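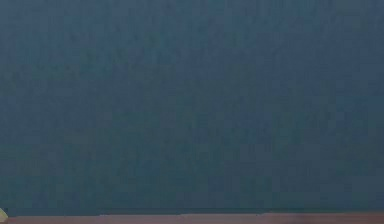 Slate blue on a wall, darker along the bottom.

Cleaning and Touching Up Dark Painted Walls
Reading time: 3 minutes

Dark blues and greys show marks that a cream wall would hide. Most of the trouble comes from rubbing too hard. Flat paint goes shiny where it has been scrubbed, and the shiny patch is harder to fix than the mark was.

Dust first, from the ceiling down, with a dry microfibre cloth over a broom head. Then use lukewarm water with a small squirt of dish soap. Wring the cloth until it stops dripping, dab the mark, and go over it again with plain water. Leave the wall overnight before you judge the colour. Damp paint always looks darker.

Skip the melamine sponges on flat finishes. They are fine on semi-gloss trim.
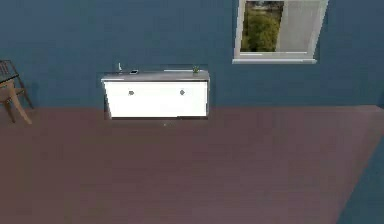

How long should new paint cure before it gets washed?
Give it a month. Latex paint is dry to the touch in a couple of hours but stays soft for weeks, and longer in a cold basement.

For touch-ups, stir the old can well and strain it through a piece of nylon stocking. Use the same kind of tool that put the paint on. A brushed patch on a rolled wall will catch the light every evening – a mini roller costs a few dollars and saves the argument. Feather the edges out and stop while the paint is still wet.

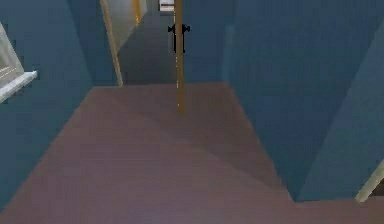 If the patch still shows after a week, paint the whole wall from corner to corner. One 3.78 L can was enough for two coats on our hallway, with a cupful left over. I put the leftover in a jam jar, filled nearly to the top, and wrote the colour name and the room on the lid. Keep it somewhere that doesn't freeze.

Scuffs near the baseboard are usually shoe rubber. A clean white eraser takes off most of them. Coloured erasers leave their own mark.

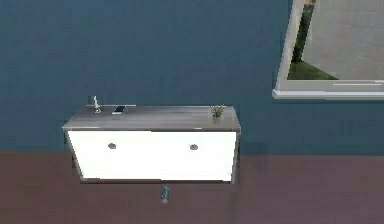 What grit works best for sanding down a filled nail hole?
Start with 220 on a small block and finish by wiping with a barely damp cloth. Prime the spot before painting, or the filler will soak up the colour and dry to a dull circle.

Comments (2)

bluehallway: The stocking trick worked on a can from the Dorbridge hardware store that I was ready to throw out. Lots of skin on top, fine underneath.

prairie_reno: I use baking soda paste on crayon. Too rough for flat paint?

Related
Storing Leftover Paint Over the Winter
Getting Candle Wax Off a Countertop
How to Clean a Roller Sleeve
Quiet Fixes for a Squeaky Floor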